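Gripper Comparison Days at the Clenuvach Test Room: Frequently Asked Questions

Who may attend?

Comparison days are open to firms, colleges and individual engineers who are choosing a gripper for handling small or soft goods. No previous experience with hand-held grippers is required. Participants under 18 cannot be admitted.

Which grippers can be tried?

Two hand-held models are offered at present, the Rovari and the Flasenel. The Rovari has firm, flat fingers. The Flasenel has padded ones and is the heavier of the two. Both record through a camera fitted to the tool, so that the same task can be compared on each.

How long does a session last?

Each session lasts 86 minutes, including the safety talk. There are four sessions a day, the first at 9.15. Participants who arrive after the safety talk has begun will be asked to join a later session if a place is free.

May I bring my own objects?

Yes, up to seven per participant. They should be clean, dry and able to withstand being dropped. Glass, food and anything with an exposed blade will be refused at the desk. Cloth and bags are welcome – they show the difference between the two sets of fingers more clearly than boxes do.

Do the tools have to be used in a set order?

Participants start with whichever tool they are handed and change over at the halfway point. Zohreh Kiani, who draws up the rota, sees to it that half of each group begins with the Flasenel. Requests to start with a particular model cannot be met.

What will I receive afterwards?

A written summary is sent within 30 days. It gives the number of completed grasps, the number of drops and the time taken for each object, set out separately for the two tools. Recordings are supplied on request to the person who booked. 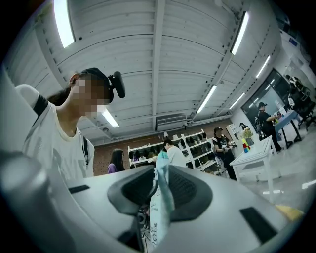
The summary does not recommend a purchase. Those who would like advice on that point may ask for a call with Eckhard Kasten, who can also explain how the results carry over to the same fingers mounted on an arm.

Can the grippers be tested on a robot arm?

Not on a comparison day. Arm trials are arranged separately through Saeed Bagheri and use the Pakzad controller. Please state the weight of your heaviest object when you write, as this decides which arm is set up.

Will other people appear in the recordings?

This is possible, as several groups share the room. Faces are blurred before any recording leaves Clenuvach.

How do I cancel or change a booking?

Write to Mehrangiz Alipour at the bookings desk, quoting your booking number. Changes are free of charge until noon on the day before the session. The next set of comparison days will be held in March.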